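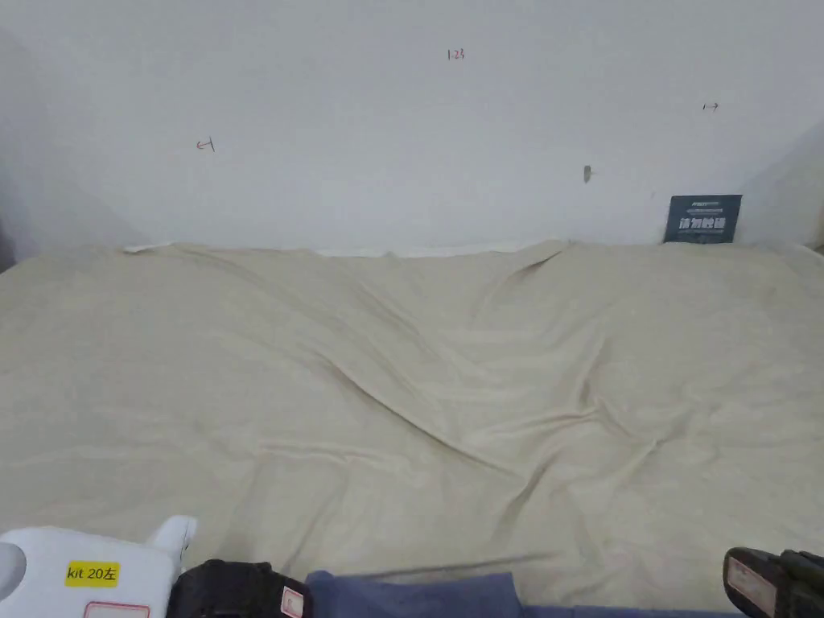 **Small-area suppression in county health indicators**

**brastel_epi**
Question on suppression rules. We publish asthma ED visit rates by census tract. Policy is to suppress any cell under 23 events. After the last boundary change, half the rural tracts fall below that and the map is mostly gray. Options I see are pooling more years or merging tracts. Rates are per 2000 residents, age-adjusted. Has anyone moved off a fixed threshold?

**tractlevel**
Pool years first. Merging tracts breaks your trend line and you will be explaining it to the board for a long time. What's your current window?

**brastel_epi**
2 years. Going to five puts us across the ICD-10 coding change our hospital system made in March, when they started recording secondary diagnoses differently.

**Sikora**
Then don't pool across it. Flag the break and merge tracts. A pooled rate that mixes two case definitions is worse than a coarse one.

**tractlevel**
Only if secondary diagnoses are in the case definition. If they count primary only, the change has no effect on the numerator.

> Has anyone moved off a fixed threshold?

We suppress on relative standard error now. Anything over 30 percent gets an asterisk, over 50 is withheld.

**Sikora**
RSE handles reliability. It does nothing for disclosure. You still need a count floor for that, and the two should be written up as separate rules. Most of the policies I've reviewed run them together.

**brastel_epi**
Primary only, so pooling is back on the table. The 23 was set for reliability, I think. The memo doesn't say. It's signed by Bláthnaid Ó Dálaigh, who has since left the department.

**odari77**
Has anyone tried a spatial smoother? We ran a BYM model on low birth weight and it filled in the gray areas well enough.

**Sikora**
Filled in with what the neighbors look like. I wouldn't put that in a public report without intervals next to every estimate.

**odari77**
We publish the intervals. Readers manage. A gray map gets read as "no problem there," and I'd call that the bigger error.

**tractlevel**
Fine for a needs assessment, less so if funding is allocated on it. Also check complementary suppression. If the county total is published and only one tract is hidden, you can get it by subtraction.

**brastel_epi**
We do publish the total. I'll check the old tables for that. Plan for now is five-year pooling, primary diagnosis, RSE flag, separate disclosure floor to be decided.

**Sikora**
Still think you should note the March change in the footnotes.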